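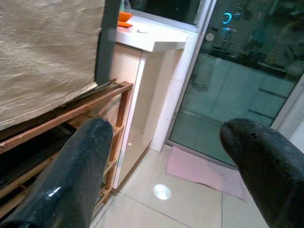
**Can a two-arm mobile unit take over the evening chores in an apartment yet?**

It can take over a short list of them, slowly, with a person within reach of the stop button. The rest still cost more attention than they save.

The unit under review is the Nolar two-arm base with the Utix task software, leased for 12 weeks. It worked in a furnished apartment at our Curonstead test site. Tasks were started from the tablet, and no furniture was moved between runs. Scores below are for unassisted completions only. A run in which the operator touched the machine or the object was marked as a failure.

## Floor-level work

Shoes were the best category. The unit was asked to pick single shoes off tile and place them on a slatted rack, and it finished 200 runs with few interventions. Canvas and leather gave no trouble. Flip-flops lying flat did, as the fingertips are rounded and blunt and cannot get under a thin sole.

Doormats are a different matter. Utix lists "straighten mat" as a supported task. In practice the software finds the mat, closes on the nearest edge and drags. If the edge is already lifted, the grip holds. If it lies flat, the fingers skate over it and the task times out after 20 seconds.

Sliding glass doors remain a weak point for perception. Twice the planner treated a reflection as open floor and stopped only on the contact sensor. Glossy tile produces a milder version of the same fault: a ceiling light reflected in the floor was sometimes marked as an object to be picked up. The December update reduced this without removing it.

Fabric covers over racks and shelves should be tied back. The arm will push through hanging cloth, but the wrist camera is blind while it does.

## Counter work

Rigid items with some height are handled well. Bottles, jars and glasses were moved from one end of a counter to the other at an acceptable rate, with grip force set to low. Clear plastic containers are slower. The depth estimate wanders on transparent walls, and the arm usually makes two or three approaches before closing. Food containers should have a lid on before the task is started, raw meat above all. The fingers have no washable sleeve, and the manual offers only "wipe with a damp cloth," which is inadequate for kitchen use.

Both arms can work over the same stretch of counter, but the planner will not let them cross. Anything in the middle is assigned to whichever arm is closer, and a tie costs several seconds. We did not run any task with a burner lit.

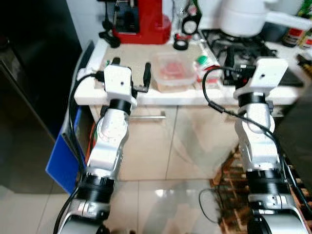 ## Cables, noise and cost

The external cables are the worst part of the hardware. They need checking before every session, and a loop that reaches the floor can catch on a rug or a cabinet handle. Laskowska sells a clip kit that shortens the slack. It should come in the box.

Noise is low enough for conversation. The lease is 2,000 a month with software included, and replacement fingertips are extra.

## Verdict

Suitable for a lab, a demonstration apartment or a workshop with repetitive pick-and-place work on rigid parts. Not recommended for an ordinary household at this price. We would look again once the fingers can be washed and the cables run inside the arm.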